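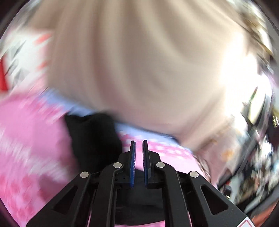 **Figure 2.** Hand-held gripper, seen from behind, with fabrics beyond it.

## 4.2 Who hears the complaint first

When we began reading the Clundmont files, we expected that a city worker who had been threatened or struck by an elected official would go to the personnel office, because that is where the handbook sends them. Very few did. Of the 81 complaints we were able to read in full, only seven were first brought to personnel, while 57 began with a conversation at a police desk, often late in the evening and often with a relative along for company. The remainder reached us by a number of winding roads (union stewards, a parish office, and in one case a letter to the mayor's sister), and we have kept them together in the tables as "other."

We are grateful to Zahira Osman, who sat with us through a good many long afternoons in September and explained how the desk log is kept. An entry is made when a person gives a name, and a case number follows only if a statement is signed. This matters a great deal for drivers, aides and house staff, who work closely with one official and may have no other supervisor to turn to. Several of them gave a name, went home to think it over, and came back days later to sign. Others never signed at all, and we can't say why.

Esquivel and Pelupessy found something similar in Citport, although their log ran to 3409 entries of every kind and they had to pick out the city employees by hand. Their drivers, like ours, tended to wait longer than office clerks did. We return to the length of that wait in Section 4.3.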